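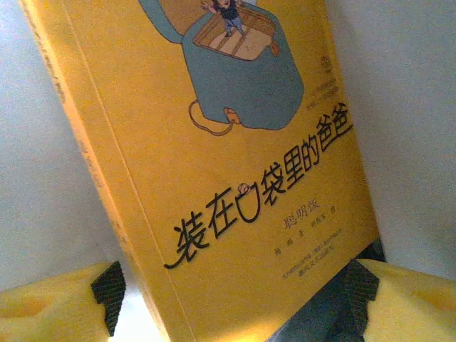
**Gripper week, 1/6**

Two sets of finger pads, one arm, one wrist camera, and a September deadline I agreed to while eating lunch. The contenders are the Zistus pads and the Evilby pads. Loser goes in the drawer with the other losers.

**2/6**

Paperbacks first. You'd think a book is a box. A book is a box that opens if you grab the wrong side and bends if you grab the right one. I ran 25 grasps per pad set, same closing force, and wrote the results on the back of a receipt like a professional.

**3/6**

The ridged black pads did better on glossy covers than I wanted them to, having already told everyone they were overpriced. The best grip is low, one finger on each side, with the title left clear for the camera. Small print is still mush at this distance. I knew that when I bought the lens.

**4/6**

Controller notes, for the three of you who care: the Abubakari board drops its connection every 15 minutes. The Lollico one doesn't, but its manual runs to 477 pages and the force limit is in an appendix. Guess which one I'm using. (Lollico. I found the appendix.)

**5/6**

Next up, a navy backpack — straps, mesh pocket, buckle, zipper pull, every one of them a reasonable thing to grab and most of them a bad idea. The reflective trim is a treat for the exposure settings too. My planner likes the buckle. I'd like it to like the zipper pull.

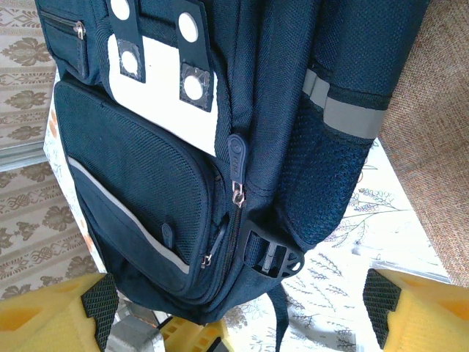
**6/6**

Scores so far: Zistus ahead on books, Evilby ahead on fabric, me behind on sleep. I'm giving the bag 5 more tries per pad set with the wrist tilted further over, then swapping fingers again. That's four tiny screws, one of which already lives under the couch. Numbers when I have them. If you've found a pad that handles both webbing and glossy paper, my replies are open and my budget isn't.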